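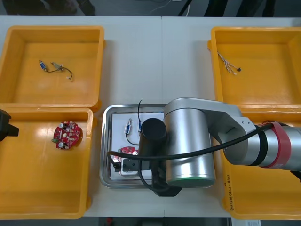

Abb. 1: Zweiarmiger Sortierplatz mit vier orangen Schalen und Edelstahlschale in der Mitte

4 Einkauf und Budget planen

Bevor du irgendetwas bestellst, lies bitte dieses Kapitel einmal ganz durch. Ich habe meine erste Einkaufsliste für die Zelle an einem Abend zusammengeschrieben und dann drei Monate lang nachbestellt, und das meiste davon war Kleinkram! Die Arme hatte ich natürlich auf der Liste. Die Schalen nicht.

4.1 Erst der Tisch, dann die Arme

1. Leg fest, welche Teile sortiert werden sollen, und besorg dir von jedem ein echtes Muster. Bei uns sind das kleine Mikroschalter mit angeschlossenen Drähten, rote Platinen und Kabelbündel. Ein Datenblatt reicht dafür nicht – Drähte stehen in jede Richtung ab, und das steht in keiner Zeichnung.

2. Stell die Schalen so auf, wie du sie später haben willst, und zwar bevor du die Reichweite der Arme aussuchst. Ich arbeite mit vier orangen Kunststoffschalen außen und einer flachen Edelstahlschale in der Mitte, in der eine weiße Platte als Arbeitsfläche liegt.

3. Miss vom geplanten Armsockel bis zur hintersten Ecke der am weitesten entfernten Schale und schlag ordentlich Reserve drauf. Der Arm muss dort ja auch noch von oben greifen können und darf nicht ganz durchgestreckt sein.

4. Prüf, ob der Unterarm über einer Schale steht, während in der Mitte gearbeitet wird. In Abb. 1 verdeckt der rechte Arm einen großen Teil der Schale unten rechts. Wenn du mit einer Kamera von oben planst, gehört das in die Rechnung (und eventuell eine zweite Kamera ins Budget).

Hinweis: Wenn deine Tischfläche aus zwei Platten besteht, kauf gleich Verbinder für die Unterseite mit. Schon ein kleiner Versatz an der Fuge verschiebt dir die Höhe, und dann suchst du den Fehler garantiert erst mal in der Kalibrierung.

4.2 Angebote einholen

Für meine Zelle hatte ich drei Angebote: Grudeo, Zoltov und Bošković. Die Preise für die Arme lagen gar nicht weit auseinander. Richtig auseinander gingen sie bei allem, was am Arm dranhängt.

1. Lass dir Arm, Greifer, Steuerung und Kabel als einzelne Positionen ausweisen. Zoltov hat mir zuerst eine Pauschale geschickt, und erst auf Nachfrage kam heraus, dass die Greiferbacken extra gehen.

2. Frag nach dem Preis für einen Satz Ersatzbacken. Bei Bošković waren es 153 Euro pro Satz, und ich habe gleich zwei genommen.

3. Frag, wie das Greiferkabel geführt wird. Bei mir läuft es außen am Arm in einem großen Bogen. Das geht, aber dann brauchst du Halter und ein Reservekabel. Plane dafür 200 Euro ein.

4. Lass dir die Lieferzeit schriftlich geben, und zwar für den Greifer getrennt vom Arm. Meine Arme waren im Februar da, die Greifer kamen deutlich später, und so lange standen zwei sehr hübsche Briefbeschwerer auf dem Tisch.

Achtung: Unterschreib keine Bestellung, in der die Sicherheitsbetrachtung mit »bauseits« abgehakt ist, ohne zu wissen, wer sie bei dir macht. Wenn rund um den Tisch Leute stehen oder durchlaufen, gehören Absperrung oder Bereichsüberwachung, Not-Halt und die Abnahme ins Budget. Das ist kein Posten, den man später nachschiebt!

4.3 Der Kleinkram

Für den Kleinkram habe ich am Ende 552 Euro ausgegeben, und ich würde heute eine eigene Zeile dafür anlegen. Bei mir stand darin:

Sortierschalen, dazu zwei als Reserve
Edelstahlschale und weiße Einlegeplatte
Rutschmatten für unter die Schalen
Kabelhalter und Klettband
Diffusorfolie für die Deckenleuchten
Beschriftungsband

Zur Folie noch ein Wort. Glänzende Schalenböden und Deckenlicht vertragen sich schlecht: In der Schale unten links siehst du neben der Platine einen hellen Reflex. Matte Schalen wären die bessere Wahl gewesen, die kosteten bei Pralham aber so viel mehr, dass ich bei den glänzenden geblieben bin. Wenn du ohnehin neu kaufst – nimm matt.

Hinweis: Beschrifte die Schalen von Anfang an einheitlich. Handschrift mit dunklem Stift geht schnell, lässt sich nach ein paar Wochen aber nur noch mit gutem Willen lesen.

4.4 Vor der Freigabe prüfen

1. Ist jede Position einem Lieferanten zugeordnet?
2. Sind Backen und Kabel doppelt auf der Liste?
3. Hast du die Musterteile an den Greiferhersteller geschickt und eine Rückmeldung bekommen?
4. Steht deine eigene Arbeitszeit für Aufbau und Einlernen drin? Ich hatte sie vergessen und musste den Antrag noch einmal einreichen.

Wenn alle vier Punkte erledigt sind, kannst du bestellen. Weiter geht es in Kapitel 5 mit dem Aufstellen des Tisches.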